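05/07/2025 - bookbinding bench, Gilivcombe

Glair day. Should have done this before the Sveinbjörnsson job came in, not after, but here we are.

Left from last time: the shop-bought glair (the Skorketine bottle) gave patchy gold on the spine of the Baria atlas. Fine on the boards, awful across the raised bands. Lorcan thinks the leather was too greasy. I think the bottle is old. It's been on that shelf since December and the lid never shut properly. Either way we're going back to making our own until the calf is used up.

Recipe as I did it today, so somebody can repeat it:

- whites only, not a speck of yolk
- splash of white vinegar, pinch of salt
- beat to a stiff froth, cover, leave overnight
- pour off the clear liquid from under the froth, strain through old silk (muslin sheds, don't)

Yesterday's batch strained this morning. Clear, thin, hardly any smell. Went through the silk twice beacuse there was a stringy bit the first time. Keep it in the small jar, NOT the one with the paste brush in it.

**Test strips**

Cut scraps off the brown calf, same skin as the atlas. Paste washed all of them, let them dry flat, then:

Strip A - one coat. Gold took on the flat but broke up at the edges of the line. Tool probably a bit cool, I was rushing.

Strip B - two coats, left to dry properly between. Much better. Solid line, clean corners, no halo.

Strip C - two coats, second one put on while first still tacky. Dragged. Cloudy patches. Don't.

Strip D - two coats plus a wipe of vaseline before laying the leaf. Same as B but leaf sat down easier. This is what I'll do on the real thing.

Did 12 impressions on D with the small fleuron and only one wants redoing, and that was my hand. Turned the tool a hair on the way down. Same old fault.

Heat: still judging by the hiss on the wet sponge. Lorcan wants a thermometer on the stove, I keep saying no and then burning a strip. There's a scorched one in the tin if anyone wants to see what too hot looks like. Actual brown went to black, glair bubbled up round the line. Cooled the tool, polished the face, tried again, fine.

**Sveinbjörnsson volumes**

Pages 14 and 39 of the second volume have loose corners, tissue and paste before anything goes in the press. Title lettering still to be agreed. He wants the long title on the spine and there isn't room without dropping a size. Asked him about going over two lines. No answer yet.

Boards on volume one are laced and the back is lined. Bands look straight. One sewing tape was slack but it pulled up all right.

Don't start covering until the damp patch by the back window is sorted, paste took forever on Thing One (the practice copy) and the pastedown cockled.

**Eggs**

Fresh ones froth better than old ones, that's my feeling from this week anyway, no proof. Room temperature too, straight from the fridge they sulk. Keep them in the tray and away from the stove end, the yolks go home with whoever is cooking. 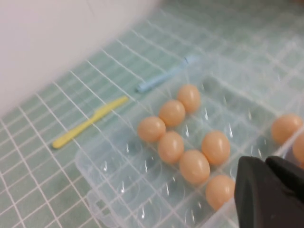 *Eggs in the clear tray, on the green grid.*

Small whites are fine, the jar only needs a little at a time. Make less than you think. It goes off and then everything smells of it, and you can't thin it back to anything useful.

**Other bits**

- gold: the loose leaf is nearly done, order more. Do not order the transfer kind again, it was all right for labels and no good on the curve
- gold rubber full of leather dust, cut the face back before using it
- somebody's left the cushion out uncovered. Cover it
- the polishing iron has a nick near the heel, fine paper then the strop
- silk: washed both squares, hanging over the guillotine rail

Lorcan asked about the old price for full calf with gilt. Looked it up in the red book, 4,000 for the set, and that was before leather went up. Needs a proper talk before we quote anyone else.

Next: finish the spine on the atlas with method D. Band lines first, then the ornament, title last. Take off the patchy gold with a damp swab before re-glairing, little by little, and let it dry right through. If it lifts the colour stop and shout for Lorcan.

Glair jar is on the top shelf, lable on it with the recipe. Froth went down the sink, whisk still needs washing.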